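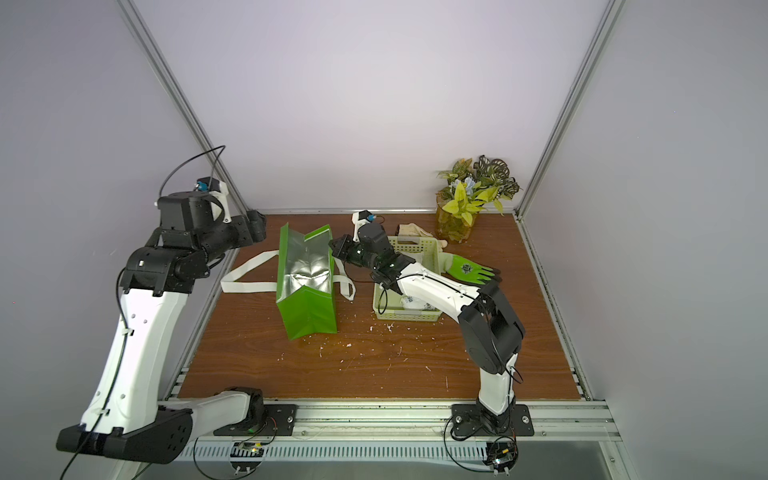 Kolulgate Allotment Association
Minutes of the general meeting held on 10 August 2023

1. Opening and apologies

The chair opened the meeting at the hall on Clokia Lane. There were 20 members present. Apologies had been received from the plot holders on the lower terrace, who were away for the Grustby show.

2. Minutes of the last meeting

Agreed as a true record, with one correction: the broken tap mentioned under item 6 is the one by the compost bays and not the one at the top gate.

3. Water

The bill for the half year came to £3,081. This is well up on the last one and the meeting spent some time on it. The meter was read again in the presence of two members and the figure is right. Hoses had been left running overnight on the middle terrace more than once, and the tank by the Alvarado Road fence has been overflowing into the ditch.

Several members said that sprinklers should be banned outright. Others thought this was hard on people who work long hours and can only get to the site late. After a vote it was agreed that sprinklers will not be used before the end of the season. Hand-held hoses are still allowed, but must not be left unattended.

The ball valve on the Alvarado Road tank is to be replaced. Action: site secretary.

4. Vacant plots and waiting list

There are 4 vacant plots. Two are in fair order and can be let at once. The other two are thick with bramble, and one has a collapsed greenhouse on it with a lot of broken glass in the soil. The meeting agreed that the bramble plot be split into two halves and offered at a reduced rent for the first year. The glass plot will not be let until it has been cleared.

A member asked why people on the waiting list had not heard anything since January. The secretary said the letters had gone out late and that the list is now up to date.

5. Bonfires

There has been a complaint from the houses behind the top terrace about smoke on washing. Members were reminded that no fires are allowed until the end of October, and that painted wood and carpet must not be burned at any time. One member asked for a shared shredder. The hire shop wants almost £200 for a weekend, including delivery, and it was felt this was too much for this year. To be looked at again in spring.

6. Paths and gates

The main path is badly rutted near the bottom gate after the contractor's lorry was let in. The contractor has agreed to supply a load of stone - members will need to spread it themselves. A notice will go on the board when it arrives.

The top gate has again been found unlocked in the morning. The combination will be changed at the end of the month and sent to all plot holders by post.

7. Any other business

Blight has been seen on potatoes on the middle terrace. Affected tops should be cut and taken off the site, and kept out of the shared compost.

The seed order forms are in the hut. They need to be back by the end of September.

It was asked whether hens could be kept on the larger plots. The lease allows them but not cockerels. Anyone interested should write to the secretary first - a plan of the run will be needed.

The meeting closed at 8.50 pm. The date of the next meeting will be put on the board.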